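Aller au contenu
Accueil | Carnets | Montages | Jeux de données | Contact
Rechercher dans les carnets... OK

Carnet d'atelier, poste convoyeur
2020-06-05

Repris la tâche du gobelet dans le bac rose, en téléopération. Altley annonce 100 démonstrations pour que la politique « prenne ». Je note le chiffre, je n'y crois pas. Sur Nillska on en avait enregistré 300 et le bras cherchait encore l'objet à côté dès qu'on décalait le bac d'une largeur de main.

Convoyeur à l'arrêt toute la séance. Vitesse réglée à 500 dans le menu, unité inconnue, la doc de Pletulix donne le nombre et rien derrière. À leur demander avant de remettre la bande en route.

Ce qui m'embête le plus, c'est la lumière. Les néons font deux taches blanches sur la bande verte et l'ombre du bras passe dessus. Si le modèle apprend les reflets au lieu du gobelet, on ne le verra pas sur nos propres essais, vu qu'ils se font tous sous le même plafond.

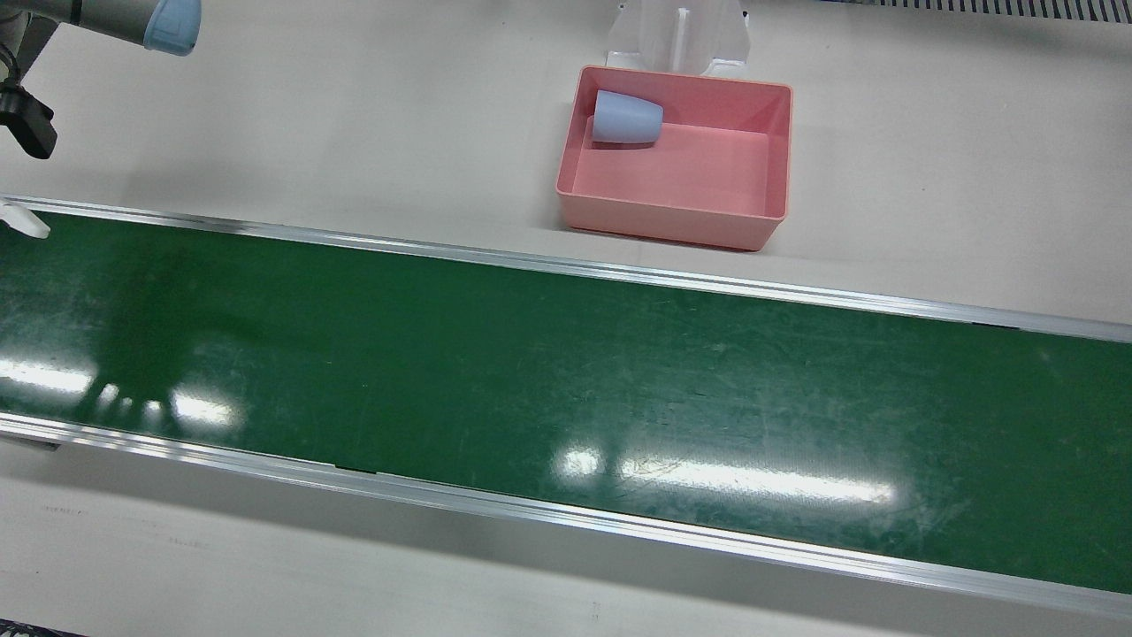 Vue du poste : gobelet couché au fond du bac, pince noire dégagée côté gauche.

Critère de réussite à revoir. Aujourd'hui, « gobelet dans le bac » compte comme bon, couché ou debout. Pour Morris c'est suffisant. Pour moi un gobelet couché n'est pas un gobelet posé, et si on mélange les deux dans le même lot on apprend au robot que l'un vaut l'autre. Proposition : deux étiquettes séparées, et on retrie le lot existant avant d'en ajouter.

Première série : 8 prises gardées. J'en ai jeté d'autres sans tenir le compte, à corriger la prochaine fois. Le retard entre mon geste et celui du bras se sent surtout au moment de refermer. On compense sans s'en rendre compte, on attend, on repart, et ces hésitations partent dans les données avec le reste.

Côté main articulée, la saisie par le bord me laisse perplexe. Quatre doigts par-dessus, le pouce en dessous, le gobelet penché. Je ne sais pas quelle consigne d'ouverture donnerait une dépose droite depuis cette position.
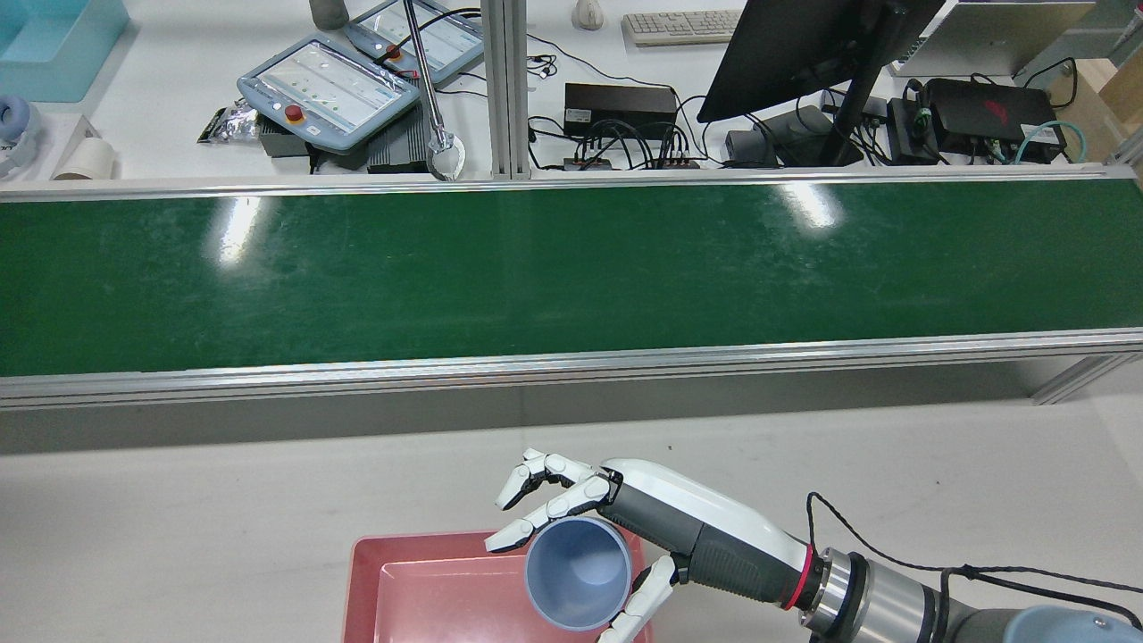

Prise par le bord au-dessus du bac, ouverture tournée vers le haut à gauche.

À essayer : saisie par le flanc, poignet plus bas. Plus pénible à téléopérer, mais au moins on saurait si l'inclinaison vient de la prise ou de l'opérateur.

Autre chose, l'établi derrière le convoyeur est dans le champ : pupitres, clavier, câbles, écran. Altley dit que ça rend le modèle robuste. Il faudrait que ce fond change pour que ça serve à quelque chose, et il ne change pas d'une prise à l'autre.

Reste à faire :
- étiquettes couché / debout
- série avec le bac déplacé, même nombre de prises
- mesurer le retard au lieu d'en parler
- pas de chiffre de réussite envoyé à Morris avant juillet

Contact atelier | © Carnets du poste convoyeur | Haut de page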